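Walk-through, back room + laundry corner, Baltemcombe house
Sunday, February 16, 2025
Done by: Raíssa Medeiros
Copy to: Ashraful Amarasinghe

OK = fine, FIX = needs doing, N/A = skip. Comments are quick, ask me if you can't read my mind.

## Floor and walkways

- [x] Door opens all the way, nothing behind it. OK
- [x] Mat lies flat. OK, the corner was curling last time, taped now
- [ ] Clear path from door to window. **FIX.** Two boxes from the Altıntaş delivery still sitting there. Flatten or move to the shed
- [x] No cords across the floor. OK
- [ ] Floor dry by the machine. **FIX.** Small puddle under the inlet hose, wiped it, came back in 3 minutes. See below

## Shelves

- [x] Brackets tight. OK, gave them all a pull
- [ ] Heavy stuff low. **FIX.** Detergent refills are on the top shelf AGAIN. Those are heavy, and whoever is short has to pull them down over their face
- [x] Nothing hanging over the front edge. OK
- [ ] Step stool feet. **FIX.** One rubber foot missing. Don't use it til there's a new one. Flastex sells them in packs I think, Ashraful can you check

## Electrical

- [x] Outlets not warm. OK
- [x] Test button on the outlet by the sink. OK, tripped and reset
- [ ] Power strip. **FIX.** The old Druvach one has a crack near the switch. Unplugged it and put it by the door to throw out. Please don't rescue it
- [x] Smoke alarm. OK, battery was changed in August

## Water

- [ ] Inlet hose. **FIX, do first.** Drip at the connection. Tightened by hand, slower but still dripping. Shut the valve for now, so no laundry til it's done
- [x] Drain hose clipped. OK
- [x] Sink drains. OK, slow but it drains

## Bags and baskets

Most of the comments from last time were about this so I'm writing more. General rule is still: bags get emptied, folded and put away, baskets stay on the low shelf, nothing with handles left where feet go.

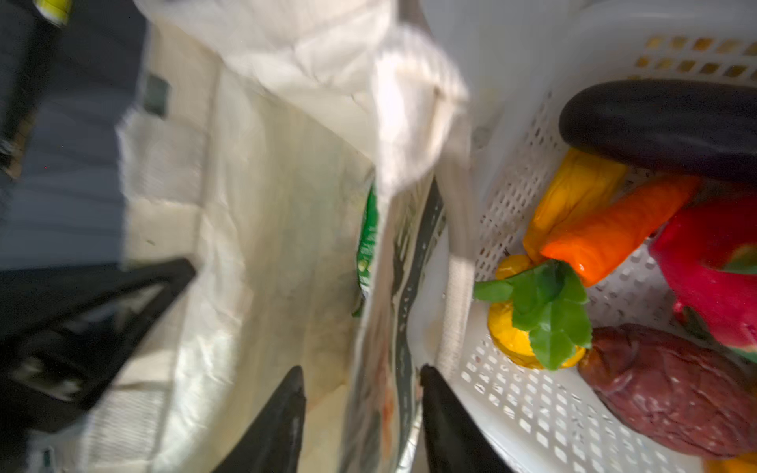 Straps are the thing to watch. A loop hanging down at shin height will catch a foot or a chair leg, and if you're carrying something you won't see it. Same with bag and basket kept side by side, like the cream woven one next to the white plastic basket, with a strap running down toward the basket rim. Lift the basket and the strap could come with it. Tuck straps inside before you set a bag down, every time, doesn't matter if it's only for a minute. The woven kind is also slick to stand on, so no folding them on the floor and leaving them.

- [ ] Straps tucked in. **FIX.** Not being done
- [x] Basket rims and grid sides, no broken bits. OK, ran my hand round the ones on the low shelf, no sharp edges
- [ ] Bags checked for leftover stuff before folding. **FIX.** Found a jar lid and a recipt from a hardware run
- [x] Seams and handles on the shopping bags. OK for the ones I looked at. If a handle starts to fray stop using it for cans
- [ ] Bags not over filled. **FIX.** If you need both arms around it, it's too full. Make two trips

## Chemicals

- [x] Caps on. OK
- [x] Bleach away from the ammonia cleaner. OK, opposite ends now, keep it like that
- [ ] Labels readable. **FIX.** One spray bottle has no label at all. Smells like vinegar but I'm not betting on it. Dump it and rinse

## To do, in order

1. Inlet hose washer, valve stays SHUT (Ashraful)
2. Boxes out of the walkway (me, tonight)
3. Refills down to bottom shelf (me)
4. Stool foot (Ashraful)
5. Mystery spray bottle (whoever gets there first, wear gloves)
6. Straps (everybody)

Didn't get to the window latch or the dryer vent, ran out of time. Vent needs the long brush and I couldnt find it. If anyone has it pls leave it on the machine.

R.M.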